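From: Milovan Golob
To: belik-dev
Subject: Re: [belik-dev] Build fails on null checks after moving to the new compiler

Prapai Meesuk wrote:
> After updating the compiler I get 195 warnings and 2 errors
> in the Ciscombe module. Both errors are on lines where we pass
> an optional string into the old Barberg parser. The same code
> built cleanly in November. Is this a bug, or do we have to
> change every call?

It is not a bug. The old compiler unwrapped optionals without comment when the target was a legacy header with no null annotations. The new one treats those headers as unchecked and stops if the value can be null on any path.

You do not have to change every call. Annotate the two parser entry points in the bridge header, then do a clean build. On my machine that cleared both errors and left 30 warnings, all of them in the Wannasri date code. Those are real and should be fixed by hand.

Do not turn the check off with the project flag. It also turns off the check for new files, and the setting is inherited by the test target.

If you build from the command line, delete the cached module folder first. The clean step does not touch it, and a stale header will give you the same errors again.
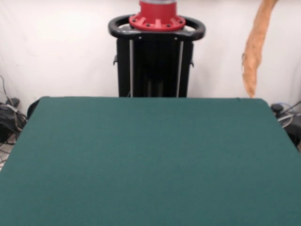

Does the annotation change anything at run time?

Only the compiler reads it, so the binary behaves as before and a null passed from the old code will still crash inside the parser.

I will push the header change to the branch tonight. Please rebase before you send the patch for the date code.

Milovan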